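Desk mat

A desk mat, also called a desk pad or blotter pad, is a flat sheet laid on a writing or computer desk to protect the surface and to give an even base for writing, typing or moving a mouse. It differs from a mouse mat chiefly in size, as it normally extends under both the keyboard and the pointing device.

History

The desk mat descends from the blotter, a sheet of absorbent paper held in a stiff folder with corner pockets. Blotters took up surplus ink from dip and fountain pens and stopped it reaching the wood. As ballpoint pens replaced liquid ink, absorbency mattered less, and the holder was often sold with a calendar pad or a plain leather panel in place of the blotting sheet. Computer mice brought a further change, as makers began to offer wider mats with a surface suited to tracking.

Materials

Common materials are leather, bonded leather, wool felt, cork, polyurethane and woven cloth on a rubber base. Felt is quiet and warm to the touch but collects dust and holds stains. Polyurethane can be wiped clean, though it may mark under sustained pressure from a monitor foot. Rubber-backed cloth stays in place without adhesive. Some rubber compounds contain plasticisers that soften or discolour lacquer over long periods, and a felt or cork underside is generally preferred on varnished desks.

Dimensions

There is no single standard size. A widely sold format measures 900 by 400 mm, with a thickness of 2 mm. Thicker mats give more cushioning but raise the edge against the wrist. Corners are usually rounded, which reduces curling and fraying. On desks with a curved front edge, the mat is set back far enough for its straight side to be fully supported.

Care

Leather is cleaned with a barely damp cloth and kept out of direct sunlight. Cloth mats may be washed by hand in cool water and dried flat. A new mat supplied in a roll is flattened by rolling it loosely the opposite way, or by leaving it under even weight overnight.

See also

Blotting paper
Mouse mat
Writing slope
Hutch (furniture)

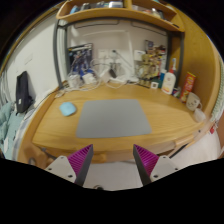

A grey desk mat on a light oak desk with an upper shelf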